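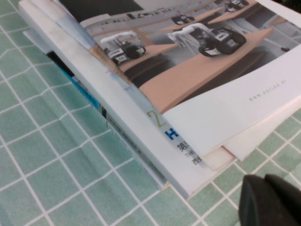

Figure 3. Printed matter on the gridded work surface, viewed from the wrist camera. The open page on top carries a photograph of robot arms on benches.

4. What the purchase plan leaves out

4.1 The quoted price and the working price

Equipment plans for small manipulation labs tend to start from a list price. The plan we were asked to review, prepared for the Stoten reading room project, did the same. It listed one arm, one gripper, a wrist camera and a year of support from the supplier, Flasix, and it set the gain against the hours that staff now spend sorting, stacking and filing paper. On those terms the arm paid for itself inside 24 months. We do not think the terms were right.

The first problem is that the plan treats the arm as the expensive part. In our own accounts it was the largest single invoice, but it made up less than half of what was spent before the first usable trial. The rest went to mounting, lighting, spare fingers, replacement cables, a second workstation for reviewing recordings, and above all to paid time. None of these lines is exotic. Most were missing from the Stoten plan, and two appeared under "miscellaneous" with no amount beside them.

The second problem is harder to fix with a better spreadsheet. The plan assumes that a paper-handling task is one task. Books, magazines, inserts and filed sheets all appear in it as "documents," with a single cycle time for the lot. Anyone who has tried to pick up a glossy magazine lying open on a thick book will see the difficulty. The page corner curls, inserts stick out from underneath, and the edge the gripper needs may belong to any one of several layers. In Figure 3 the spine print on the white book runs in under the magazine, so a system that depends on reading titles would have to move one item before it could identify the next. A buyer who budgets for identification and handling as separate stages, each with its own time, will already be working with an estimate that is too low.

4.2 Trials as a budget line

We logged 241 trials over the review period. They covered stacked books, open magazines, and sheets held upright in an organizer. We report no overall success rate. The conditions were changed too often for such a number to mean much, and a single percentage is exactly what tends to be lifted out of a paper and pasted into a purchase request. What we can report with some confidence is where the hours went. Setting up and resetting the objects took longer than the motions themselves in every category. For the upright sheets it took far longer.

This matters for planning because reset time is human time. A supplier's demonstration usually leaves it out. The arm moves, the object is placed, the clip ends, and the person who must put everything back is paid from some other account. The Flasix materials we were sent give a rate of operations per hour without saying whether resets are included. We asked in May and received a second copy of the same materials.

Filing is the job the Stoten plan values most highly, and the one on which our doubts are strongest. An organizer with several sheets standing at different heights looks orderly to a person. To a wrist camera close to the work, the fingers themselves can hide the lower part of the papers and the base of the organizer.

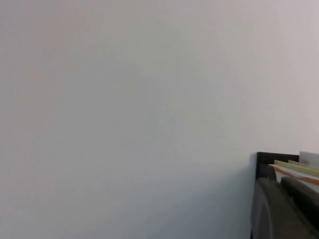
A view of that kind leaves the system to judge the position of a sheet from its top edge, with much of the remaining view taken up by blank wall. More training data may help, and the supplier says it will. We would still want to see a price for it. A second, fixed camera is the more obvious remedy, and it brings a mount, calibration, storage for the extra recordings and somebody to notice when the mount has been bumped. The plan has no allowance for any of them.

Color deserves a mention here, as the plan leans on it. It proposes colored dividers and striped sheets as a cheap aid to sorting, and we have no objection to cheap aids. But once an office must buy special stationery so that a machine can file, the stationery and the work of swapping it in belong in the cost of the machine. The same goes for relabeling. Stoten holds around 3000 items that would need some form of new marking under the proposed scheme, and the plan gives the marking no hours at all.

4.3 Comparison with two earlier plans

We had access to two other purchase plans, from Rosser and Brirnik. Rosser bought a single arm on a short lease and kept its task narrow, moving closed books between two marked positions. Its final spending ran over the forecast by a modest amount, nearly all of it in staff time. Brirnik bought outright, aimed at mixed paper from the start, and had used 99 percent of its support hours before the end of the first quarter. Neither case proves much alone. The sites differ in size and in the patience of their managers, and Rosser's narrow task may have been chosen partly because it was known to be easy.

Still, the contrast should give a buyer pause. The Stoten plan resembles Brirnik's in scope and Rosser's in budget. We asked the authors of the plan which tasks they would drop if funds ran short. Their reply named none, and proposed that the supplier be asked for a discount.

4.4 Suggested changes to the plan

We suggest that the savings estimate be redone with reset time charged to the project, and that it be given separately for books, magazines and filed sheets. If the filed sheets show no saving, they should come out of the first phase. A lease should be priced next to the purchase even if the purchasing office prefers to own. Spare gripper fingers and cables should be listed by quantity, with delivery times obtained in writing.

The payback period should be stated as a range. We tried several sets of assumptions and could stretch it well past the 24 months in the plan without using any value that seemed unreasonable to us. We could also shorten it, though only by leaving out the relabeling or by supposing that staff released from filing would be moved at once to equally useful work. The plan makes that supposition on its second page and does not return to it.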